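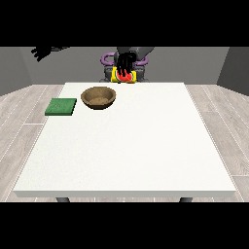 Progress on the Warkine Build, February 2021

Work on the two-handed upper body continued at the Zistberg shared workshop throughout the month. Hyun-seo Kong completed the wiring of the left forearm, and I revised the grip controller, which is now in its fourth version.

All grasping trials are carried out in simulation before any motor is powered. The current set consists of 85 runs with a light box as the target object. Six of these ended in a dropped box, and in each case the thumb closed later than the other fingers. The delay was traced to an incorrect joint limit in my model file. It has been corrected, and the full set will be repeated.

The physical hand remains on the bench. Its replacement tendons were ordered from Quiroga and have not yet been received. Members who wish to use the bench vise in the meantime are asked to speak with Hyun-seo before moving the hand. The revised model file is available on request.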